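Notebook - transit cases, Stekness order
September, started 8:20

Job is the foam for the Stekness cases. They ship two monitors and a control laptop in one hard case and want it to survive a courier without a pallet. Signe has the drawings. Inside length of the shell is 625 mm at the rim, a bit less at the floor because of the draft angle. Last time we cut the base layer to the rim size and it bowed in the middle, so measure at the floor.

Shells in from Sundqvist this morning. Checked the lids first. Two latches stiff, one hinge pin sitting proud. Tapped the pin back in and put a dab of grease on the latches. Gasket is the hollow type this time, not the solid cord we had before. Marit says it closes easier but she wants it leak tested before we say anything to the customer.

Foam stock: enough of the firm gray for the bases, short on the soft for the lids. Asked Leif to order. Part number on the old roll label is 2171, he will check that it is still the same density.

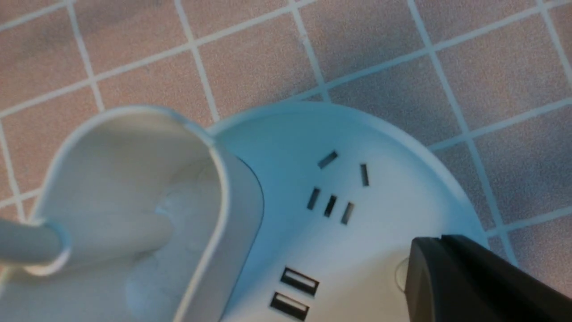 Base layer, first cut

Blade set to full depth, slow feed. Edges clean on the long sides. Corners still tear a little when the blade turns, same as on the Tania job. Tried going past the corner and coming back in from the other side and that worked better. Shuzhen thinks a fresh blade would do the same thing with less fuss. Changed it. She was right, so change the blade at the start of each batch from now on.

Monitor slots are 140 mm apart, center to center. The drawing has them closer but then the stand bolts touch when the case is on end. Signe has marked up her copy and will send it back to Stekness for a signature. Do not cut the rest until that is in.

Laptop pocket: the sample machine goes in with the charger plug removed. With the plug in, the lid foam presses on it. Added a relief on the right side, 20 mm deep. There should be a finger notch on both short sides or people will pry the thing out with a screwdriver like they did on the demo case. 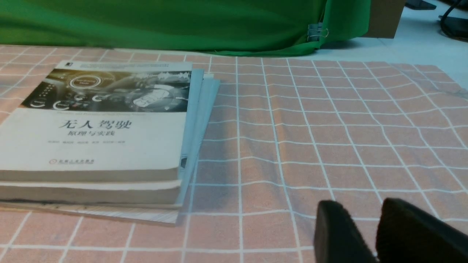
Drop check, after lunch

Used the dummy weights, not the real monitors. Flat drop on the base, then each long edge, then the handle end. Opened up after every drop.

Base: nothing moved.
Long edges: nothing moved on the hinge side. On the latch side the laptop dummy had come up out of the pocket by a few mm.
Handle end: one latch popped. It was one of the stiff ones from this morning, and I don't think I had it fully over.

Repeated the handle end with all latches checked by hand first. Stayed shut. Would still rather have the Metar latch on this size of case, the one with the secondary catch. Tariq to ask what it adds to the price and whether the holes line up.

The laptop dummy coming up is down to the lid foam. What I had in there was offcuts from the firm sheet and they do not push back enough at that height.

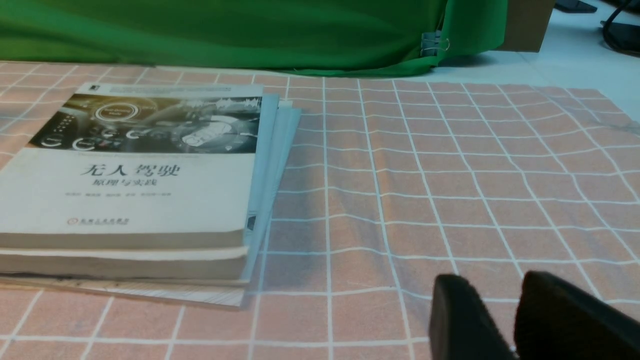
With the soft foam it should hold, but that means waiting for Leif's order before the edge drops can be done again. Could glue a thin strip along the lid in the meantime to see if the height is the only problem. Will try that first thing tomorrow.

Open:
- leak test on new gasket (Marit)
- signed drawing for slot spacing (Signe)
- latch price and hole pattern (Tariq)
- soft foam (Leif)
- label plates, still no artwork from the customer
- wheels: one set runs rough, swap before the case goes out

Stopped 4:40. Saw cleaned, old blades in the scrap tin.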